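What is vitamin C and why do we need it? 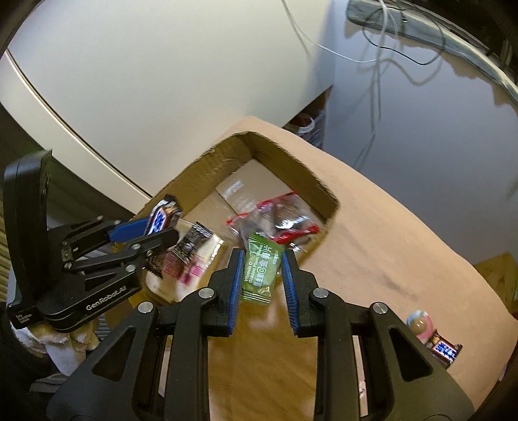
Your body is busy all day. Growing, mending, fighting off germs. It needs tiny helpers called vitamins, and vitamin C is one of them. Most animals make their own, but people can't, so we have to eat it. Fruit and veg are the best places to find it - oranges, peppers, strawberries, broccoli, even potatoes. Sometimes you'll see it on a sweet packet too, like the green one with "Vitamin C Golden Plum Slices" on the front. Fine as a treat. Still brush your teeth!

What does it do?

Helps cuts and grazes heal. Keeps gums strong. Helps your body take in iron from food, and iron is what your blood needs to carry oxygen about.

What if you don't get any?

Long ago sailors went months without fresh food. Their gums bled, they felt tired and acky and old wounds opened up again. This was scurvy. Lemons and oranges put it right. Very rare now.

Will it stop me catching a cold?

No, sorry. Lots of people think so. Colds are caused by viruses and you can still catch one. Wash your hands for 20 seconds - thats a much better trick.

Can I have too much?

From fruit and veg, not really. From tablets, yes, and you might get a tummy ache. Never take vitamin tablets without asking a grown-up first.

Try this

Write down every fruit and veg you eat from now till Friday. Class 4 at Stustthorpe school got to 16 different ones! Can you beat them?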